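How to Lay a Tea Tray So It Carries Well and Looks Inviting

I have been laying trays for one reason or another for most of my grown-up life, first for my grandmother when she was poorly, then for guests in the back bedroom at Listwood, and now mostly for myself, when I want to take my lunch out to the bench and don't fancy four trips through the back door. It's a small job and I'm very fond of it. A few of you wrote in after the February post asking how I stop everything sliding about, so I've put the whole business down in one place, and I hope you'll forgive me if I wander a bit (I always do).

What you'll want to hand

A tray with a rim, even a low one. A bowl or two. A small plate, a cup or mug, a folded napkin, and whatever cutlery the meal calls for. A clean damp cloth and a dry tea towel. If your tray is very smooth you might also like a piece of thin non-slip matting cut to fit inside it, the sort sold on a roll for lining drawers. Mine came from the ironmonger in Kondbridge and one roll has lasted me years.

Choosing the tray

Everybody reaches for the biggest tray in the cupboard and I do wish they wouldn't! A big tray invites you to fill it, and once it's full you can't see your feet or open a door. For one person's breakfast or lunch I like something that sits comfortably between my elbows when I hold it, with rounded corners, which are so much kinder to door frames and hips. A square corner took a chip out of my hall paintwork once and I still see it every morning.

Plastic is lovely and light, and that counts for a lot when you're going upstairs. Wood looks handsome but it's heavy before you've put anything on it. My old Marikar tray is wood and it only comes out at Christmas.

Step 1. Clear and wipe the table

Start with a good stretch of clear table, more than you think you need. Wipe it over with the damp cloth and then go round again with the tea towel. Crumbs under a tray make it rock, and a wet patch will stick to the bottom of it and then drip down your front halfway up the stairs. On a pale table it's easy to miss a splash of milk, so bend down and look along the surface towards the window, and the shiny spots will show themselves.

Step 2. Put the tray down flat, and lay it where it is

Lay the tray on the table before anything goes on it. I know that sounds too obvious to write down, but I've watched people (my own family, I'm afraid) hold a tray in one hand and load it with the other. Set it with a long side facing you, a little way in from the edge of the table, so that you have something to slide your fingers under when the time comes to lift.

If you're using the matting, it goes in now. Smooth it out to the corners and trim any bit that rides up over the rim.

Step 3. Gather the crockery beside it

Bring out your bowls and plates and stand them next to the tray, just past the back rim, where you can reach them without leaning over anything hot. This is my favourite part. You can see what you've got, swap a bowl that's too deep for one that's shallower, and notice that you've forgotten the spoon. A shallow bowl is pleasant to eat from on your lap, but do fill it modestly, to well below the rim, or the soup will find its own way out.

Plain white goes with any colour of tray, and a soft green underneath white crockery always looks fresh to me, like the first week of spring. I was won over to green by a tray in the Etiver shop window, which I didn't buy and have regretted ever since.

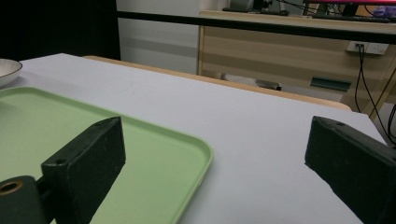
Words and picture by the author of The Laid Table

My pale green tray has gone down flat on the white table, with a white bowl waiting just behind it. The bowl has a thin dark line round its rim, and I do like a little line like that, it makes even porridge look as if somebody took trouble.

Step 4. Load from the middle

The heaviest thing goes in the middle, or as near as you can manage. Usually that's the bowl. The cup goes to the right if you're right-handed, with its handle turned outwards, and the plate fills in on the other side to balance it. Cutlery lies along the front on the napkin, where the cloth stops it rattling.

Pour drinks last. If you've a long way to carry them, take the tray first and come back with the teapot.

Step 5. Lift and carry

Slide your fingers under both short ends, thumbs on the rim, and bring the tray in close to your tummy before you stand up straight. Look where you're going and let the tray look after itself. Have the door propped open already, and ask the dog to move beforehand.

Afterwards

Wash the tray with the dishes, and run a soft brush round under the rim, where jam likes to hide. Dry it and stand it on its long edge in the cupboard. If the matting has gone tacky, rinse it in cool water and hang it over the tap overnight.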